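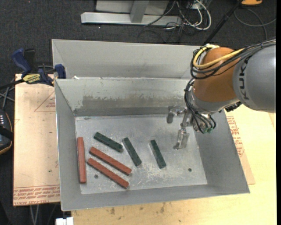 Repainting old wooden game blocks: will the new paint stick over the old?

Posted by jullton_dad in Crafts and Finishing, Nov 5, 2022

I have a big set of wooden blocks that came from my aunt's house. They were painted with some kind of glossy enamel and the color has worn off at the corners. I want to redo them in red and dark green. Do I have to strip them to bare wood, or can I sand and paint over? I have a quart of Fuvetti satin acrylic left from a bookcase. My kids are 8 and 12, so nobody is chewing on them.

Marcelino Palacios
You don't need to strip them if the old paint is sound. Do a lead test first, before any sanding. If you don't know how old the set is, don't skip that. If it comes up positive, stop there and keep the blocks away from the kids.

If it's clear, wash them with dish soap and let them dry overnight. Scuff every face with 220 grit until the shine is gone. Wipe off the dust, then one thin coat of bonding primer. Acrylic straight over glossy enamel will peel, usually at the corners first. After that, two thin coats of color. Paint three faces, let them dry, turn the block over and do the rest. Wait a couple of weeks before you stack them or put them in a box, or they will stick to each other. I did a set in June and rushed that part, and had to redo most of the green ones.

rarudside_rick
just use spray paint, way faster

T. Garrido
Spray is fine but it builds up on the edges, and if the blocks have to fit together they get tight. Check one pair before you do the whole set. Also, satin shows fingerprints less than gloss. I would buy a small can of clear water-based topcoat too. Red rubs off on lighter colors if you leave it bare.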